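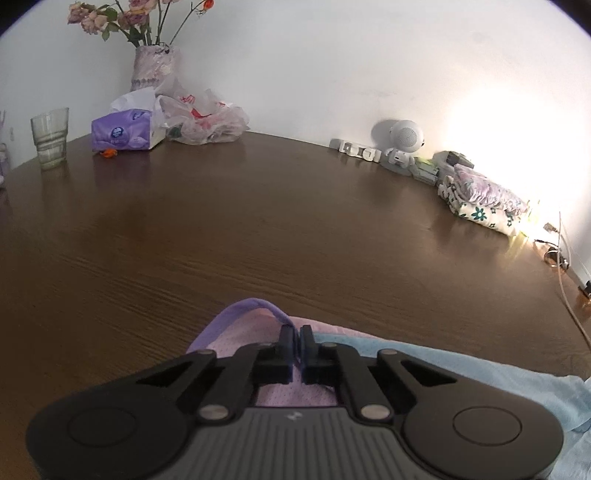
*Figure 7.1. Purple mesh and light blue cloth on a wooden tabletop, with a vase of dried roses by the wall.*

# Chapter 7: Sorting and Folding Household Fabrics

Fabric care does not end when the wash is finished. The way an article is sorted, smoothed, and folded affects how long it lasts and how easily it can be found again. This chapter covers the handling of small and medium articles at a table, using the method taught in the Gritside household course.

Two of the fabrics used in the exercises are shown in Figure 7.1. The purple mesh has a hemmed border of a darker lavender shade. Mesh is open by design, and its holes allow air to pass through. It holds a crease poorly and should be folded along its hem — the firmest part of the article — with the body of the fabric laid flat afterward. The light blue cloth shows wrinkled folds of the kind that must be smoothed by hand before folding begins.

## Preparing the Surface

A table is preferred to a bed or sofa. The surface should be clean, dry, and free of splinters that could catch an open weave. Vases and other ornaments may remain at the back of the table if they do not interfere with the work. Dried flowers shed easily, and fabrics should be kept clear of them.

## Order of Work

Students will follow the order given below in all exercises.

1. Separate mesh and other open fabrics from closely woven ones.
2. Find the hem of each article and lift it by the edge.
3. Lay the article flat and smooth it from the center outward.
4. Fold in half, then in half again, keeping the hems together.
5. Stack by type, with the heaviest articles at the bottom.

Articles with loose threads or torn hems are set aside for mending, as described in Chapter 14.

## Terms Used in This Chapter

**Hem:** an edge that has been turned and stitched to prevent fraying.

**Mesh:** a fabric with regular openings across its surface.

**Hand smoothing:** the removal of light wrinkles with the flat of the palm, without heat.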